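Clean runs

I have now sat through three versions of the Jernano pitch, and every one of them had the words "safe grip" in it. So when Tsung-han Hsu asked if I wanted to spend a Friday at Sukside watching the laundry arm get retested after its stall, I said yes, mostly out of stubbornness.

Some background, for anyone who missed the last post. The arm is supposed to pick up a garment, lift it clear and set it down flat. In the original Bristside trial it had 805 attempts logged and a success rate that looked great on a slide. Then, on attempt 38 of a new batch, it closed on a sleeve, kept pulling after the cuff had snagged on a rail, and didn't stop until Sum-yee Tu hit the button. The software had the run down as "completed." Nothing was hurt except the sleeve, and I've heard that said to me so many times that I've started to find it irritating.

The official explanation was a bad force reading. Fine. But a bad reading that gets logged as a good run is two problems, and the fix I was shown deals with one of them. They lowered the pull limit. The label that says "completed" is still decided by whether the fingers finished closing, with no check on what happened to the cloth after that. I asked about this twice. The second time I got told it was on the list.

Anyway, the retest. They use ordinary clothes for it, which I do like — plenty of these demos run on one perfect square towel. The piece I watched most closely was a pink sweatshirt, bunched up on the marble with one finger down on the fabric. Thick folds and ribbed bands are where I'd expect trouble, so I asked Sum-yee to stay on that one for a while.

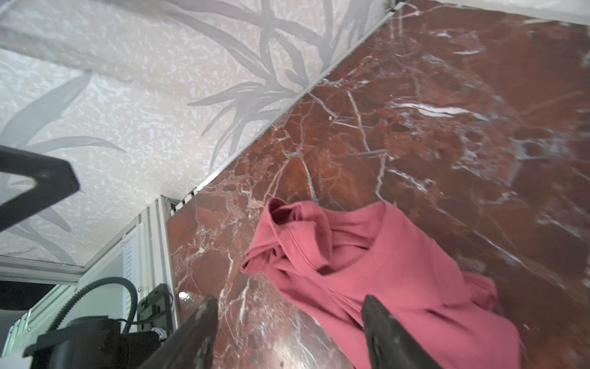
What I wrote down

The arm stopped early 23 times over the morning. Tsung-han called those good stops, and most of them probably were. Two weren't. On those the arm quit with the fabric still pinched and then sat there holding it, with no alarm and no message on the screen. If you reached in to free the shirt, you'd be reaching into a machine that hadn't told you whether it was done. Sum-yee doesn't reach in. She kills the power first, every time, and she started doing that before anybody wrote it into the procedure.

I'd like to see the hold state get its own light. I'd also like the old logs gone through again, because if one snag was filed as a success I don't see why I should trust the other 805. Tsung-han thinks that's a lot of work for a small number of bad entries. He may be right about the number, but he hasn't looked either.

The next session is later in April, with the Sin controller swapped in. I've asked for the raw force traces ahead of time and I'll post them if they show up.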